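Kolside Clothing Room
Progress report to the Grinalel Community Fund
Prepared by Colleen Thibodeau, program coordinator
20/05/2024

1. Period covered

This report covers the time from our opening in December to the present. It is the first of two reports required under the grant. The final report will include the full accounts.

2. What the grant was for

The Fund gave us $4,000 to turn the back storeroom at Kolside into a clothing room where people can choose donated clothes from a rail, the way they would in a shop. Before that, donations were kept in bags on the floor and handed out by size on request. Families told us they didn't like asking, and a lot of good clothing was never seen.

The money was divided between rails, baskets, hangers, lighting and a part-time wage for Ross, who looks after intake and the sorting table.

3. Hangers

Hangers have taken more of our attention than we planned for. Our budget allowed for 500 new ones. In the first weeks we were also given several boxes of used hangers from a dry cleaner and from households, so we bought fewer and put the difference toward a second rail.

The used ones came in every style. We now keep two kinds in service and pass the rest along. Clip hangers go to skirts and trousers. Plain plastic ones with sloping shoulders go to shirts, blouses and children's tops. Wire hangers are sent back to the dry cleaner, who takes them.
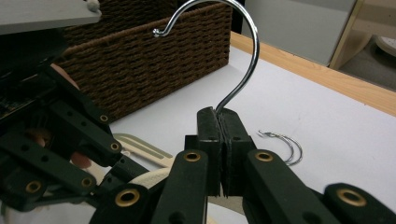
Trousers were the main problem when we opened. Folded over a bar they slid off, and by the end of an afternoon there was a pile under the rail. Since moving them to clips we pick up far fewer from the floor. The clips do leave a mark on some fabrics, so knits and anything with a nap are folded and put on the shelf.

Each hanger is checked before it goes back into use. The hook has to turn freely, the clips have to close along their full width, and there can be no cracks at the shoulder. Ross has thrown out 62 so far, mostly for weak springs. We hadn't set anything aside for replacements and will do so next year.

4. Baskets and the sorting table

The first plan had plastic tubs under the table. They were too deep. Small items went to the bottom and stayed there, and the tubs were heavy to lift when full. We changed to shallow baskets with handle openings, which sit on the table beside the work and can be carried by one person.

We bought 13 baskets. Most are used for socks, scarves and baby clothes, and the others go back and forth to the table. Ana set up the routine we now follow at closing time. Baskets are emptied, hangers are sorted by kind, and the table is wiped down before the lights go off. It takes about 20 minutes if the day has been quiet and a good deal longer if it hasn't.

A pale work surface has also helped. Stains and missing buttons show up on it much better than they did on the old dark tabletop, and we turn away more at intake than we used to — this has meant fewer complaints from people who got something home and found it damaged.

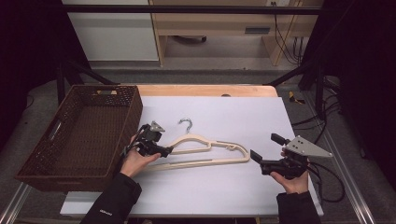
Do people using the room have to return the hangers?

We ask for them back at the door, but nobody is stopped from taking one. If a family has nowhere to hang things at home, Ross will give them a few from the plain plastic stock. Clip hangers are kept here because they cost more to replace.

5. Changes from the approved plan

The second rail was not in the original application. It was approved by email and paid for out of the hanger line, as described in section 3. The total has not changed.

The lighting work was done later than planned. The electrician had to come back a second time for a fitting over the mirror, and the invoice for that visit has not come in yet.

6. Still to do

Size dividers for the children's rail are on order. The storeroom door still sticks in damp weather and needs planing, and the labels on the shelves have to be redone in larger print. We would also like to try one evening opening a month over winter for people who work days, and Ana is asking regular visitors which hours would suit them. Her notes will be attached to the final report, along with the electrician's invoice and the receipts for the baskets.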